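작업면의 색과 결에 관하여

엘주비에타 실리빈스키(Elżbieta Śliwiński)

작업대를 고를 때 사람들은 대개 높이와 하중을 먼저 따진다. 면의 재질과 색은 마지막에 정해지고, 예산이 모자라면 가장 먼저 빠진다. 필자는 이 순서가 잘못되었다고 본다. 손으로 작은 물건을 집고, 세우고, 옮기는 일에서 작업 품질을 좌우하는 것은 상판의 하중 등급보다 물건과 직접 닿는 표면 쪽이다. 이 글은 푸네다흐(Punedach)에 있는 작업실의 상판을 교체하면서 정리한 의견이며, 시험 보고서가 아니다. 측정값이 필요한 독자는 4월에 나온 발차크의 글을 보기 바란다.

우선 색부터 다룬다. 흰 상판은 깨끗해 보인다는 이유로 널리 쓰인다. 그러나 조명이 위에서 떨어지는 방에서는 흰 면이 빛을 그대로 되돌려 보내고, 밝은 물건의 윤곽은 그 안에 묻힌다. 다듬은 나무 조각처럼 옅은 황갈색이나 베이지색을 띠는 물건이 특히 그렇다. 검은 상판은 반대의 문제를 안고 있다. 그림자가 보이지 않으므로 물건이 바닥에 닿았는지 떠 있는지를 눈으로 가늠하기 어렵다. 회색은 무난하지만 금속 공구와 구분이 잘 되지 않는다.

남는 것은 중간 명도의 유채색이다. 필자는 밝은 파랑을 권한다. 나무, 종이, 가죽, 황동 등 작업대에 자주 오르는 재료의 상당수가 노랑에서 갈색 사이에 걸쳐 있고, 파랑은 이들과 색상 차이가 크다. 그림자도 충분히 남는다. 녹색 커팅 매트 역시 같은 논리로 보급되었을 것이라 짐작하지만, 녹색은 음료 캔이나 포장재 같은 일상 용품의 색과 자주 겹친다. 물론 파란 물건을 주로 다루는 작업실이라면 결론이 달라진다.

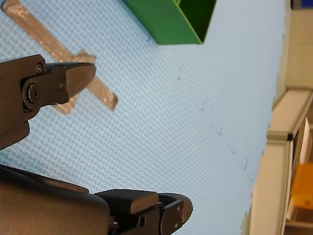
색 다음은 결이다. 완전히 매끈한 면은 닦기에는 좋으나 작은 부품을 놓기에는 좋지 않다. 가벼운 나무 조각은 손을 떼는 순간의 미세한 힘에도 돌아간다. 십자형처럼 팔이 뻗은 부품은 한쪽 끝만 스쳐도 전체가 회전하므로 더 불리하다. 촘촘한 격자 결이 있는 면은 이 회전을 어느 정도 억제한다. 결의 간격은 다루는 부품의 가장 얇은 변보다 작아야 한다. 간격이 그보다 넓으면 모서리가 골에 걸리고, 집어 올릴 때 물건이 기운다.

결이 있는 면에 대한 반론은 두 가지로 요약된다. 첫째는 때가 낀다는 것이다. 사실이다. 둘째는 긁히거나 문질린 자국이 눈에 띈다는 것인데, 필자는 이것을 단점으로 치지 않는다. 자국은 그 면의 사용 기록이다. 한 줄로 몰려 있으면 그 방향으로 무언가를 자주 끌었을 가능성을 의심해 볼 만하고, 한 점에 몰려 있으면 공구를 내려놓는 자리가 고정되어 있을 공산이 크다. 자국이 작업에 방해가 될 만큼 깊어졌을 때 바꾸면 된다. 새것처럼 보이지 않는다는 이유만으로 멀쩡한 면을 폐기하는 관행에는 동의하지 않는다.

청소 방법은 간단하다. 마른 솔로 결을 따라 한 번, 직각 방향으로 한 번 쓸고, 물기를 꼭 짠 천으로 닦는다. 용제는 쓰지 않는다. 우리 작업실에서는 상판 하나에 3분을 배정하며 작업이 끝나는 오후 6시에 실시한다. 이 시간을 줄이려는 시도가 몇 차례 있었으나 모두 다음 날 오전의 불평으로 돌아왔다.
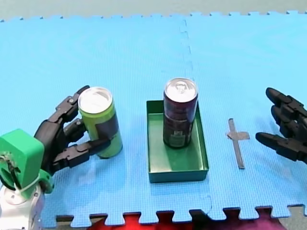 작업면과 공구 제50호 · 122쪽

바닥에 까는 조립식 폼 매트를 작업면으로 쓰는 방식은 별도로 논할 가치가 있다. 가장자리의 요철을 서로 끼워 넓히는 그 매트다. 본래 용도는 운동이나 아이 방 바닥이고, 작업대 제조사는 이를 좀처럼 언급하지 않는다. 그러나 가격과 교체 편의성을 함께 놓고 보면 전용 상판재보다 나은 경우가 많다. 손상된 장만 빼내어 바꿀 수 있다는 점이 결정적이다. 일체형 상판은 한 귀퉁이가 상해도 전체를 들어내야 한다.

약점은 이음매에 있다. 두 장이 만나는 선에서는 높이가 미세하게 어긋날 수 있고, 바닥이 좁은 물건을 그 위에 세우면 기울기 쉽다. 높고 가는 캔이 좋은 예다. 캔의 바닥은 평평한 원판이 아니라 안쪽이 들어간 형태여서 실제로 면에 닿는 것은 둥근 테두리뿐이다. 테두리 일부가 이음매에 걸치고 나머지가 폼 위에 놓이면 지지 조건이 달라진다. 내용물이 찬 캔은 제 무게로 폼을 누르며 자리를 잡지만 빈 캔은 그렇지 못하다. 따라서 세우는 작업은 매트 한 장의 안쪽에서 하고, 이음매 부근은 눕혀 두어도 되는 물건에 할당하는 것이 맞다.

폼의 두께도 자주 오해를 받는다. 두꺼울수록 좋다는 생각은 무릎을 꿇는 바닥에서나 타당하다. 작업면에서는 지나친 두께가 물건의 침하를 키우고, 캔처럼 세로로 긴 물건은 무게중심이 조금만 치우쳐도 그 방향으로 더 기운다. 단단하고 얇은 쪽을 고르는 편이 낫다. 손가락으로 눌렀다가 뗐을 때 자국이 곧바로 사라지지 않는 제품은 제외한다.

후베르트 발차크(Hubert Walczak)는 이 견해에 반대한다. 그는 솔하임(Solheim)의 공방에서 단단한 상판 위에 얇은 직물을 씌워 쓰며, 폼은 정밀 작업에 쓸 수 없다고 주장한다. 기준면이 변하기 때문이라는 것이다. 치수를 재는 작업이라면 그의 말이 옳다. 높이 게이지를 폼 위에 올려놓을 사람은 없을 것이다. 그러나 그의 논증은 모든 탁상 작업이 측정을 포함한다고 전제한다. 집고, 분류하고, 줄을 맞추어 세우는 일은 그렇지 않다. 이런 일에서는 떨어뜨린 물건이 튀지 않고, 부딪혀도 소리가 작고, 금속 캔의 아래 테두리가 상하지 않는 것이 더 중요하다. 직물은 이 가운데 어느 것도 충분히 해결하지 못하며, 물건을 밀 때 함께 밀려 주름이 잡힌다.

광택에 관해서도 한 가지를 덧붙인다. 캔의 은색 뚜껑은 조명을 강하게 반사한다. 면까지 반사하면 시야 안에 밝은 점이 둘 이상 생기고, 눈은 물건보다 그 점을 먼저 따라간다. 무광의 결이 있는 면을 쓰면 반사는 물건 쪽에만 남는다. 조명을 바꾸는 것보다 면을 바꾸는 것이 싸다. 그림자가 부드럽게 퍼지는 조명이라면 조도가 다소 낮아도 상관없다.

구입에 관한 실무 사항을 적는다. 우리는 플리소디츠(Flisoditz)의 창고에서 미스비(Misby) 매트를 품번 1576으로 주문하였다. 같은 품번이라도 생산 시기에 따라 파랑의 명도가 달라지므로 여분을 처음부터 함께 사 두어야 한다. 나중에 한 장만 추가하면 색이 다른 네모가 작업면 한가운데에 생기고, 색 대비를 근거로 이 매트를 고른 의미가 줄어든다. 가장자리 마감재는 사지 않았다. 요철이 그대로 드러난 가장자리는 보기에 거칠지만 나중에 확장할 때 편하다. 다만 요철의 오목한 부분에 작은 부품이 빠지므로, 가장자리에서 손바닥 너비만큼은 비워 두는 것을 규칙으로 삼았다.

작업면을 소모품으로 취급할 것인지 설비로 취급할 것인지는 회계상의 구분만은 아니다. 설비로 등록된 상판은 상해도 내용연수가 끝날 때까지 버티게 된다. 소모품으로 등록된 매트는 필요할 때 한 장씩 바뀐다. 필자는 후자를 택하도록 담당 부서에 요청하였고, 회신은 아직 받지 못했다.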